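地域日本語教室・生活相談事業 中間報告
助成先：コラード多文化学習室
報告者：岡部 あやね
提出日：5月17日

1　今期の概要

昨年10月に助成の決定をいただいてから、学習室では週2回の日本語教室と、隔週の生活相談を続けてきました。今期の登録者は40名です。前期からの継続が半分を占め、残りは知人の紹介か、役所の窓口に置いたちらしを見て来た方です。教室の延べ出席は311名で、計画に書いた数を上回りました。ただし冬の終わりに大雪で2回休講しており、その分の振替はまだ済んでいません。

クラスは「ひらがなから」と「仕事と書類」の二つに分けています。当初は会話クラスも独立させる予定でしたが、教える側の人数が足りず、各回の最後の20分を会話にあてる形に変えました。この変更は事前に電話でご了承をいただいたものです。

2　教室の内容

「ひらがなから」はオルガ・カラスコが担当しています。教科書は一冊に決めず、駅の表示、薬の袋、宅配の不在票など、暮らしの中で目にする文字から始めています。不在票は特に質問が多く、再配達を電話で頼む練習に三回を使いました。カタカナに入るのが予定より遅れていますが、急がせると来なくなる方がいるため、進度は秋まで今のままとします。

「仕事と書類」はイーイト・トクギョズが担当です。給与明細の読み方、年末調整の用紙、欠勤の連絡の三つを扱いました。給与明細の回では、控除の欄の言葉を知らないまま何年も働いてきたという方が複数いました。この回の配布資料はやさしい日本語とスペイン語、トルコ語で作ってあり、希望があれば他の団体にもお渡しできます。

ものの位置を言う練習（上、下、横、間）では、写真を見ながら短い文を作る教材を使っています。「何が何の上にありますか」と聞き、答えを書いてから読み合わせます。色の名前も同じ教材で扱いました。

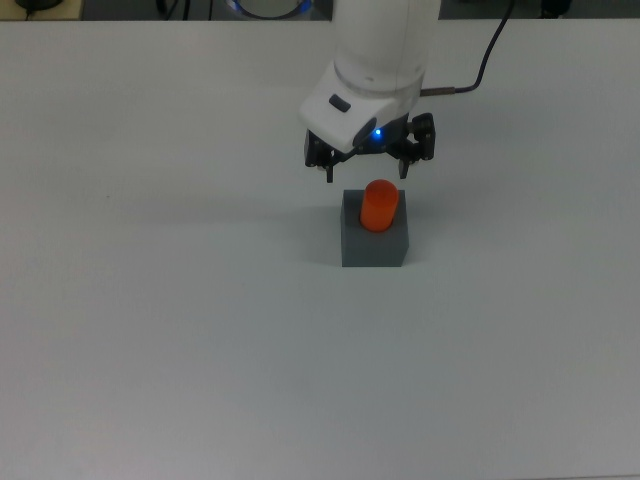
図1　位置の表現の教材写真。例文「オレンジ色の円柱は、灰色のブロックの上にあります」

「上にあります」と「上に立っています」の違いは説明が難しく、教える側でも意見が分かれました。初級では「あります」に統一し、「立っています」は質問が出たときだけ触れることにしています。助詞の「に」と「で」の混同は予想どおり多く、復習用の小テストを作り直しているところです。

3　生活相談

相談はアウレリオ・ニエトとオッドゥル・ソゥラリンスドッティルの二人で受けています。内容で多いのは保育園の申し込み、次いで国民健康保険の納付、賃貸の更新です。在留資格に関するものは学習室では答えず、専門の窓口につないでいます。つないだ後にどうなったかを本人から聞けない例があり、記録の欄が空いたままになっています。来期は、一か月後にこちらから一度電話を入れることを決まりにします。

保育園の申し込みについては、締切の直前に相談が集中しました。書類の一つに勤務先の証明が必要で、会社に頼んでから届くまでに日数がかかります。次の募集では締切の一か月前に教室で案内を配ります。

相談の場所は、教室の後ろを仕切って使ってきました。声が聞こえるという指摘が利用者からあり、3月から隣の小部屋を借りています。部屋代は予備費から出しました。

4　教材の整備

助成金で購入を予定していた絵カードは、希望の版が品切れだったため、トットポート社の別の版に変更しました。差額は返還せず、印刷費に回したいと考えています。変更の届けは別紙で提出済みです。

写真教材は初級用と中級用に分け、裏に例文と新しい言葉を印刷しました。中級用は「から」「まで」「の先」など、少し長い文を作るためのものです。漢字にはすべてふりがなを付け、語の区切りに空白を入れています。空白は要らないという声も中級の学習者から出ており、次の印刷で二種類を試します。

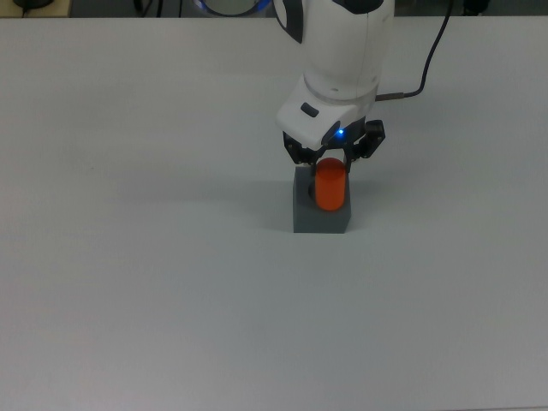
図2　中級用の教材写真。例文「白いアームが、上から机のほうへのびています」

「のびる」には、髪がのびる、予定がのびるなどの使い方もあるので、裏面の下に三つの例を足しました。校正は岡部とカラスコが行い、誤字が二か所見つかったため、初回分は手で直して配っています。

5　会計

支出は講師謝金と会場費が大半で、いずれも計画の範囲内です。印刷費は見込みより多くかかりました。三言語の資料を都度印刷していたことが原因で、来期はまとめて刷ります。交通費は講師一名の転居により減っています。領収書の写しは別添のとおりです。会場費のうち一か月分は請求書の到着が遅れており、金額が確定しだい差し替えをお送りします。

6　課題と今後の予定

託児がないことで来られない方がまだいます。夏の間に、近くの児童館の部屋を午前だけ使えないか相談する予定です。男性の出席が少ないことも前回の報告から変わっておらず、夜の回を月に一度設けて様子を見ます。

また、教える側の交代要員がいません。カラスコが休んだ回は岡部が代わりましたが、受付が手薄になりました。8月に見学会を開き、教室の補助に入れる方を募ります。

雪で休んだ分の振替は6月中に行い、日程が決まりしだいメールでご連絡します。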